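Gornton's shared breakfast table is back, and it has a new top!

The long-awaited refit of the Badadby Room, the ground-floor common room on the corner by the old dairy, wrapped up this week, and the doors opened again on September 9, 2020, to anyone who wanted a look around. Plenty did. By mid-morning the coat hooks were full and the kettle had been refilled more often than anyone cared to remember.

The biggest change is the furniture. The old tables had been in use for longer than most of the regulars, and they showed it: burn rings, chipped corners, one leg held level by a folded bus timetable. In their place are five new ones with pale tops and softly rounded corners, made by Drutance, a small joinery two streets over. Konrad Baumgartner runs the shop with his niece and did most of the finishing work himself.

"I wanted people to be able to put a cup down anywhere and not think about it," Baumgartner said. "Round off the corners and half the bruised hips in the building go away too."

He spent a good part of the summer on the tops alone, trying finish after finish on offcuts until he had one he liked. The winner is a plain matte coat that lets the grain come through — a fine, quiet pattern that catches the eye once you sit down with it. Regulars had been shown two samples back in the spring, one dark and one light, and the light one won easily.
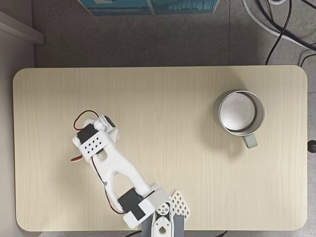 *One of the new tabletops in the Badadby Room, with a metal mug at the right.*

Then there are the mugs. The room has always had a mixed bag of cups, many of them left behind by people who moved away, and the breakages were getting out of hand. Notburga Reisinger, who opens up most mornings and has strong opinions about coffee, pushed for metal ones after a bad week in which four china cups hit the tiles.

"I was sweeping more than I was pouring," she said, laughing. "These can fall on the floor all day long. And I love the green handles, they look so fresh on the light wood!"

Her favorite china teapot stays, by popular demand. So does the shelf of odd saucers, which have found a second life under the plants on the windowsill.

The money came from neighbors, mostly in small amounts. A total of 362 people chipped in, some with cash in the jar by the door and others through the cake sales that Edin Matić organized on the front steps. His plum cake deserves a news item of its own. Matić says the recipe will be pinned up by the sink, where people have already been asking for it, and that he is happy to show anyone how to do the crumble on top as long as they bring their own butter.

Getting the tables in took a morning and a lot of shouted directions. The doorway turned out narrower than the drawings said, so the tops came through on their sides with the legs following after. Abdul-Rahman Agyeman, who lives upstairs, lent a hand with the carrying and then stayed to screw on the legs. He was also the first to sit down and eat at one.

"Toast and an egg," he said. "Best seat in Gornton. You get the sun straight across the table at that hour, and the wood just lights up."

The rest of the room has had a gentler touch. The walls are freshly painted, the drawer by the stove finally closes, and the hooks have been moved down to a height that children can reach. The old clock has gone back up in its usual spot and still runs fast. A pair of benches from the original room was sanded and kept, and Baumgartner has promised to make cushions for them if somebody else will choose the fabric. There is a box of swatches beside the door, so go and have a rummage.

Looking after the new tops is simple enough. Wipe up spills with a damp cloth, leave the scouring pads in the sink, and put something under a pan that has come straight off the stove. Reisinger has set out a stack of cork mats for the purpose and would be very pleased to see them used.

More is on the way. A set of stools is being built for the window end of the room, and Jonas Holzer is collecting ideas for a hanging shelf that would get the jam jars off the counter. He is after sketches of any kind, and the back of an envelope will do nicely. The stools should be ready in December, in time for the winter soup evenings.

Breakfast is served at the usual hours, with tea and coffee on the house through the end of the month. Anyone who left a cup in the old cupboard can pick it up from the crate in the hallway — there are some real beauties in there, including a striped one with a lid that several people already have their eye on.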